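Lab round-up: the wiping job and the stop that came late
17 July 2021

Most of you will have heard by now that the board-wiping runs at Danley were halted in May. The write-up has been with the safety group since then and we can now say what went wrong.

The task is a simple one. The Corine arm is given a whiteboard with a pen mark on it, picks up an eraser, wipes the mark away and puts the eraser back. A single short stroke is the usual starting point, and the arm had done 1592 runs without anything worse than a dropped eraser.

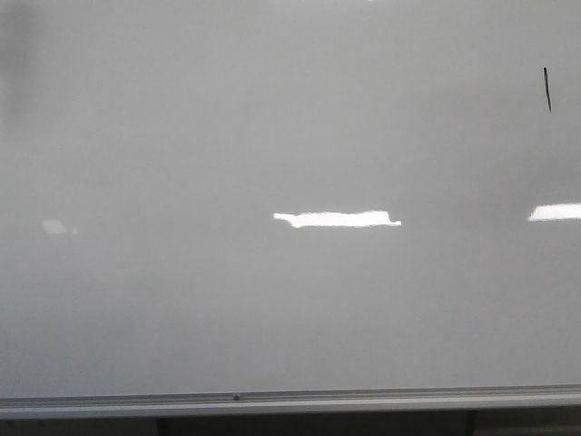 On the run in question the arm pressed too hard. The force limit was set at 2 newtons above the normal wiping load, and the log shows it going well past that before the arm stopped. The stop took up to 300 milliseconds longer than it should have. The board flexed and the eraser was thrown clear. Everyone was outside the taped line, so there were no injuries.

The late stop was traced to the Zindum controller update we put on that week. It had set the force filter back to its factory value, and the filter smooths the reading so heavily that a sharp rise shows up late. The settings check we do after an update covers speed and reach but didn't include the filter. It does now.

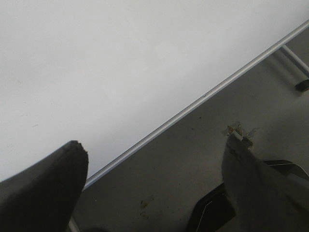

Finger covers are the second half of the report. The Siqueira covers are meant to be looked at before each session and changed when they start to go. In practice they were being left until something slipped. A cover with a ragged tip, or with a bit of crinkled see-through material sticking out past the end of the finger, should be taken out of use straight away. Loose material can catch on the eraser or on the edge of the tray, and the arm reads the drag as contact with the board. We can't say for certain that this played a part in May, but the log does show two small force spikes before the large one.

Spare covers are in the drawer under the bench. Please write the change in the book, with the run number.
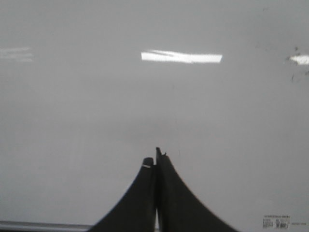 Reading time: 2 min

Runs have started again at half speed. The rules for now are as follows.

The emergency stop is tested by hand at the start of each session, with the arm moving.

After any software update, the force filter value is read back and written down before the arm is powered.

Nobody reaches across the tray while the arm is live, even if the fingers are closed and still. Wait for the amber lamp to go out.

Full speed will come back once the filter value can be locked, and we are waiting for a date from the controller supplier. The full report is in the shared safety folder.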